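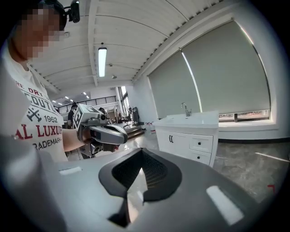 Grelleo Completes Restoration of Main Floor at Jitaru Hall in Dellby

17 January 2021
By Catinca Barbu, Property Communications, Grelleo

DELLBY. Grelleo today confirmed that restoration of the main floor at Jitaru Hall is complete and that the room has returned to regular use. The program covered the marble floor, the white paneled ceiling, the lighting and the ventilation openings above the windows. It was carried out over 22 weeks, beginning in August, and was delivered within the budget approved by the Grelleo board.

Jitaru Hall is one of the larger ground-level workrooms in Dellby available to outside organizations by the day or by the month. The main floor measures 620 square meters. It was laid out from the beginning as a single open room, and the restoration keeps that arrangement. No new partition walls have been built.

"Our tenants asked us for a floor they could walk and work on all day, good light, and air," said Catinca Barbu of Grelleo. "They did not ask us to make the room look new. We have repaired what was there and replaced as little as we could."

The Marble Floor

The floor was the largest single item in the program. It is laid in large square tiles of pale gray marble with darker gray veining and speckles, separated by thin seams. A survey completed before work began recorded 1,366 tiles on the main floor, including the strip inside the front doors. Each tile was checked for cracks, for movement and for damage at the corners.

Stone care firm Jistska was appointed to carry out the repairs. Tiles that had come loose were lifted and bedded again in their original positions. Those that could not be saved were replaced from a reserve of matching stone that had been kept in the basement since the hall was built. Seams were cleaned out and refilled in a gray close to the original color, and the whole surface was then ground and polished in sections, working from the windows toward the doors.

There was some discussion during the design stage about whether the floor should be given a matte finish. Several tenants had pointed out that a polished surface shows the reflection of the overhead lights, and a trial area with a duller finish was prepared beside the rear wall. After the trial area had been in use for a short period, Grelleo decided to keep the gloss. The polished stone is easier to sweep and mop, and marks left by carts and furniture can be seen and treated early. The trial area has been polished to match the rest of the room.

Slip resistance was tested by Jistska after final polishing, and the results have been placed in the building file, where tenants may consult them on request. Mats have been provided at the front doors for use in wet weather.

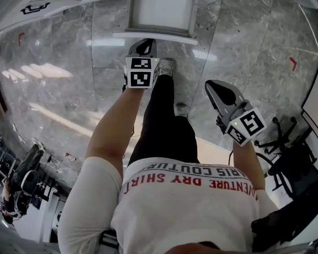
Ceiling, Lighting and Ventilation

The white ceiling, made up of long parallel panels, has been kept. Panels were taken down in turn, cleaned and refitted, and the supports behind them were tightened. A number of panels near the rear wall had dropped slightly over the years and have been brought back into line. The white structural beam was inspected by the building engineer and found to be sound. It has been repainted.

Fluorescent lighting remains the main source of artificial light. Grelleo considered a full change of fittings and concluded that it would have required new openings in the ceiling and a longer closure. The existing fittings were rewired and given new tubes, all of one color temperature, to correct the uneven light that had been a common subject of complaint. The wall switches have been labeled.

Ventilation slats above the windows have been cleared of dust and old paint. The slats had been painted over during earlier work, and in places very little air was passing through them. Their condition will now be checked twice a year as part of the standard maintenance schedule.

Use of the Main Floor

The room is licensed for up to 100 people. It is intended for work that needs open floor space, including product trials, packing and sorting, staff training, practical demonstrations and rehearsals. Tables, chairs and shelving can be requested at the time of booking and will be delivered to the room before the session begins. Tenants may also bring their own equipment, subject to the conditions set out below.

Reduced occupancy limits may apply at certain times under public health rules. The current limit is posted at the front doors, and the booking office will advise tenants of any change that affects a confirmed session.

Bookings made before the closure have been carried forward. Tenants whose sessions were moved to other Grelleo premises during the works may return to Jitaru Hall or remain where they are until the end of their present agreement. The daily and monthly rates are unchanged.

Conditions for Tenants

With the return of the room to use, Grelleo has issued a revised set of conditions. The principal points are as follows.

Carts and trolleys must have soft wheels. Metal wheels are not permitted on the marble.

Tables, racks and stands must have rubber or felt feet. These are available from the booking office.

Tape may be used to mark out the floor if it is of a type approved by the booking office and is removed at the end of each session.

Acidic cleaning products, including vinegar and many bathroom cleaners, must not be used. Spills should be wiped up with water and reported.

Nothing may be hung from the ceiling panels or attached to the light fittings.

The ventilation slats must be left uncovered.

Cables crossing a walking route must be laid under a cable cover.

Tenants holding monthly agreements will receive the full conditions in writing and are asked to return a signed copy to the booking office.

Further Work

A smaller second stage will deal with the rear corridor and the loading door. Drawings for this stage are being prepared, and the work is expected to be carried out largely outside normal hours. The main floor will stay open while it takes place. Tenants will be given written notice of any interruption to deliveries.

"The corridor is narrow and the loading door is slow, and we hear about both of them every week," Barbu said. "They are next on the list. We would like to thank our tenants in Dellby for their patience during the closure, and Jistska for the care taken with the stone."

About Grelleo

Grelleo owns and manages workrooms, storage buildings and small offices in Dellby and the surrounding district. Its premises are let to businesses, training providers and community groups on daily, monthly and yearly terms.

Media inquiries should be addressed to Catinca Barbu, Property Communications, at the Grelleo office in Dellby. Visits to the main floor can be arranged by appointment through the booking office at Jitaru Hall.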